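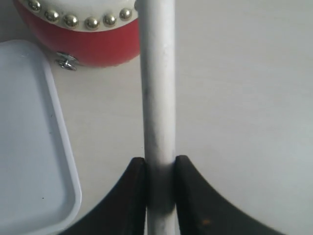 News from the Estiveck Drum Circle
Jan 9, 2025

Dear members and friends,

The winter pause is over and we start our evening practice again in the hall at Plaven. The hall has new heating, which many of you asked for, so please do not be afraid to come in a thin jumper. The doors open 20 minutes before the practice and close when the last case is carried out.

Before the holidays we received many questions about sticks, mostly from the beginners' group. I will try to answer the most usual ones.

Which stick should I buy first?
Take a medium one, not very thick and not very light. A heavy stick makes the hand tired and a very light one teaches you to hit too hard. In the shop, roll it on the counter. If it jumps or wobbles, put it back and try another. Then tap both sticks of the pair softly on something hard and listen. When they give a different note, they are not a good pair, even if they came in the same sleeve.

The tip is also important. A round tip gives a clear and even sound on the cymbal, and a longer tip gives a darker one. For the practice pad you will hardly hear the difference, so please don't spend much money on this in your first year.

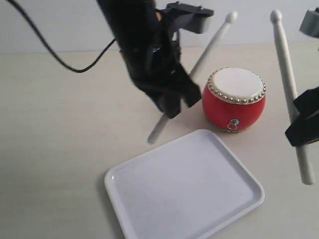
How should I hold it?
Let the stick rest between the thumb and the first finger, a little behind the middle, and close the other fingers around it without pressing. The stick must be able to bounce. If your knuckles are white, you are holding too strongly. We will repeat this in the first lesson for everybody, also for those who have played for many years.

At home you do not need a drum. A pad on a table is enough, and the neighbours will stay friendly. Put a folded towel under the pad if it slides. Play slowly, 100 beats in a minute or less, and keep both hands at the same height.

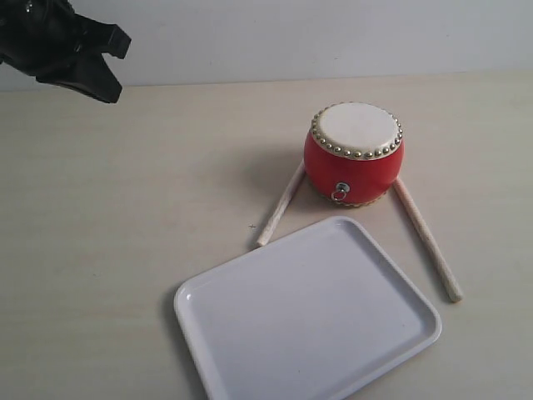 If you have only a short time, do single strokes on one day and double strokes on the next. Mixing everything in one short practice does not help much, at least this is my experience.

The summer concert will be in July, in the courtyard of the Sosa library, together with the brass players from Vukis. We have permission for 276 seats. Each member can reserve 2 places for family before the tickets are given to the public. The list hangs near the entrance of the hall, beside the coats.

Please bring your own ear protection. We have some spare pairs, but they are old and not very comfortable.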